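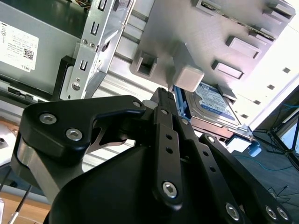 Dentro de la caja del ordenador, a la altura del disco duro.

Inicio Diario Lecturas Archivo Contacto

Marzo, por la noche

Hoy he terminado de revisar las notas al pie del tercer capítulo. Son 268 y todavía quedan varias sin número de página. El capítulo trata de los maestros de baile que pasaron por los teatros de provincia, y casi todo lo que sé de ellos sale de contratos y recibos.

Por la mañana me escribió Zoi Liapis. Ha encontrado en el archivo de Flosmont un cuaderno de contradanzas sin firma, con 26 hojas escritas por las dos caras. Cree que puede ser de la misma mano que el libreto de Prolham. Yo no lo veo tan claro: la letra se parece, pero las abreviaturas de los pasos son otras. Le he pedido copia de las 10 primeras hojas antes de opinar.

Después, llamada larga con Tudor Căpraru por el volumen colectivo. Quiere cambiar el orden de los artículos y poner el mío detrás del de Rafail Dimitriou, que habla de la música de los entreactos. Me parece bien. Lo que no me parece bien es quitar las láminas – sin ellas no se entiende la notación – y así se lo he dicho. Quedamos en reducirlas a seis.
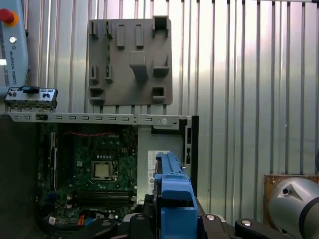 La placa base, con el rótulo DELL y el cable rojo.

Comí tarde. Por la tarde fui a la biblioteca a devolver el catálogo de Moschos y me quedé leyendo un programa de mano en el que aparece dos veces la palabra «pantomima» tachada y sustituida por «baile serio». No sé si lo corrigió el impresor o el empresario. Lo he copiado entero por si sirve para la introducción.

Spyros Xenos sigue sin mandar la traducción del prólogo. Me prometió tenerla a principios de mes. Mañana le escribo otra vez.

Pendiente: pedir permiso para la lámina del minué, comprobar las fechas de la segunda temporada, contestar a Tudor sobre la bibliografía y comprar tinta. Me acuesto a las once y media.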